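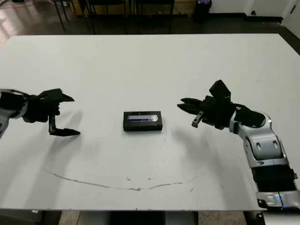
Slide 1. Opening. My subject is the sealed parcel and what the screening officer is entitled to conclude from the outside of it. Start with the plain case: a small black box, rounded at the corners, a pale blue and white label on one face and nothing else to go on. The label tells the officer what the sender chose to print. It has no evidential weight as to contents. Everything in the next slides concerns the step between reading a label and having lawful grounds to open.

Slide 2. Scope. Airport cargo and express parcels only. Passenger baggage is governed by separate powers and I will not cover it. Postal items under the letter rate are also excluded. If asked about body searches, refer to Halvard Sandberg's session after the break.

Slide 3. The Wirkby figures. In the review period 109 parcels were held at the Wirkby shed on suspicion of controlled drugs. Of these, 18 were opened. Eight contained a controlled substance. Pause here. The point is the gap between held and opened, and the records do not explain it. In most files the reason for release is a single word, "cleared", with no initials.

Slide 4. Grounds. Three sources are in use: X-ray image, dog indication, and intelligence on sender or consignee. Weight mismatch against the declared figure is treated at Wirkby as a source in its own right. I think that is wrong. It should prompt a second X-ray. It should not open a parcel.
(Expect disagreement from the cargo side. Keep it short, take it at the end.)

Slide 5. Opening procedure. Two officers present. Outer wrapping cut on the face opposite the label, so that the label stays whole for the exhibit. Seal number read aloud and written down before the knife comes out. Field test on a sample, remainder resealed. The field test is presumptive. Repeat this. Defence counsel will.

Slide 6. Continuity. Case study: the Dostia consignment, May. Parcel held by the night shift, opened by the day shift, exhibit bag signed by an officer who was present for neither. The laboratory result was sound and the exhibit was excluded anyway. Khairul Krishnan's note on the file runs to two pages and is in the handout. Read the second page if you read only one.

Slide 7. Software. Kerkico supplies the hold register and Asadi the exhibit register. They do not share a reference number. Officers copy the hold number into the free text field in Asadi, and more than eight formats of that number are in use. Skip the screenshots if time is short.

Slide 8. Recommendations.
One reference number from hold to court.
Release reason to be a full sentence, initialled.
Weight mismatch removed from the list of grounds.
Handover sheet signed by both shifts with the parcel in view.

Slide 9. Questions. Handout is on the side table. Figures on slide 3 are as supplied by the shed on 21 November 2023 and have not been revised. Do not speculate on the appeal.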